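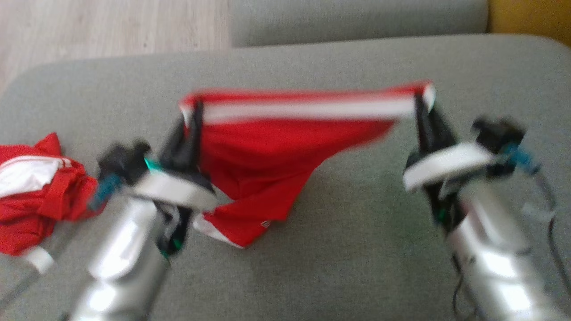
*Red sportswear with a white stripe, held up over a gray sofa.*

The Dunstan school board wants every student in a new gym uniform by the end of September. The full set from Urnard costs $240. I think the board should drop the plan.

My objection is the price. A family with two kids in the school would pay $480 for clothes worn a few hours a week and outgrown by spring. Plain shorts from any discount store do the same job. Kids run just as fast in them.

Supporters say uniforms stop teasing over brands. Maybe a little. Shoes and phones are exempt, and those are what kids compare.

They also point to tradition. The school has had team colors since 1929, and I like them. Teams should wear them at games. A Tuesday-style kickball class with 30 bored kids is a different matter.

Stustuneck schools tried a similar rule and dropped it after 4 years. They now ask for a T-shirt in the school color and leave the rest to parents. We could copy that rule tomorrow.

The board votes again on the supplier contract this month. Parents who object should write in before then.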